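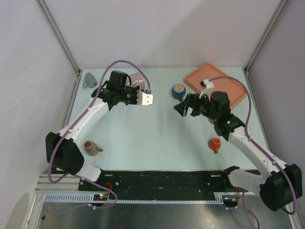

Budget round again. Second arm cell, quote came in Friday, bigger than I'd like. Godfrey wants one number by the end of the month and I keep giving him a list. The arms are the easy bit, everybody quotes for arms. What gets left off is all the stuff round the edges, cable clips for instance, the little white ones holding the purple cable down along both forearms, plus the mounts over the grippers, the rails, the slotted channel along the front. None of that was on the first order and we paid for every bit of it seperately. Not doing that again.

So, where we are.

Dralik quoted 2,769 for the frame, table and walls. Grollbridge came back at 2,320 for the same drawing but no brackets and delivery extra, so once I've added those in the gap is small enough to argue over. Leaning Dralik. Their posts came square last time, and I didn't have to file anything.

Fingers. We get through them. I've put 2 spare sets per arm on the list and Thirumalai thinks I'm being mean, he'd have double. Maybe. They're cheap next to a day lost waiting for the post. Will probaly give in.

Cable. Buy longer than you measured! I measured with the arms parked last August, like an idiot, then we moved one and had no slack at the elbow. Adding a full spare length per side this time, and a bag of 64 clips from Iyengar, as they don't do smaller bags.

Mugs, trays and so on. Godfrey says this is petty cash and shouldn't be in the plan at all. I say it goes in. Different shapes, different handles, some shiny and some not, and you want a few with odd surfaces because those are what you end up lifting all day. The charity shop in Miltholm does fine. Keep the receipts, I didn't and had to write a sheepish email. 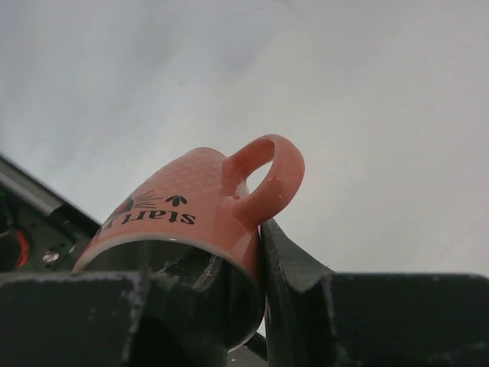

Pink mug with the bumpy sides, held at a tilt between the fingers.

Still to sort: lighting (no quote yet, chasing), who pays for the second bench, whether the wrist camera spares come out of this year or next. Also somewhere to put the old table. Thirumalai measured the store room and says no.

More when Dralik ring back.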